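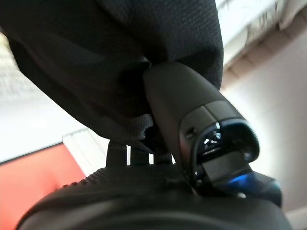
Schwarzes Gewebe mit feiner, leicht genarbter Struktur, im unteren Bereich in Falten gelegt.

Impi Sjöberg prüft bei Feltell Stoffe für weiche Taschen, vor allem schwarze Ware. Schwarz sei in der Beurteilung aufwendiger als jede andere Farbe, sagt sie. »Bei frontalem Licht sehe ich eine Fläche. Erst bei streifendem Licht sehe ich die Bindung.« Ihr Prüfplatz hat deshalb eine seitlich montierte Leuchte, deren Winkel sich in 4 Stufen verstellen lässt.

Beurteilt wird zuerst das Gewebebild in der Fläche, danach der Faltenwurf. Dafür wird der Stoff von Hand angehoben und locker wieder abgelegt. »Eine harte Beschichtung knickt, eine weiche bildet Rundungen«, so Sjöberg. In den Falten selbst lasse sich wenig ablesen, dort verschwinde die Struktur im Schatten. Aussagekräftig sei der Übergang.

Auf die Flächenmasse angesprochen, nennt sie für die laufende Qualität 476 Gramm je Quadratmeter, Beschichtung eingeschlossen. Leichtere Ware habe man verworfen. »Die Tasche stand im leeren Zustand nicht mehr – sie fiel in sich zusammen, und der Kunde fand die Öffnung nicht.« Ganz steif dürfe das Material aber auch nicht sein, sonst lasse sich die Tasche schlecht flach verstauen.

Die Scheuerprüfung übernimmt ihr Kollege Esko Lehtinen. Vorgesehen sind 2.000 Touren. Eine Charte aus dem September zeigte nach 1.895 Touren den ersten Fadenbruch und wurde gesperrt. Lehtinen hält die Grenze für richtig gesetzt: »Am Boden einer Tasche ist das schnell erreicht. An der Seitenwand vermutlich nie.« Über getrennte Grenzwerte für Boden und Wand werde gesprochen, entschieden sei nichts.

Zur Pflege äußert sich Sjöberg knapp. Staub trocken abbürsten, in Richtung der Kette. Feuchte Tücher hinterließen auf genarbten Oberflächen oft Ränder, die man wiederum nur im Streiflicht sehe. »Im Schrank stört das keinen. Am Fenster schon.«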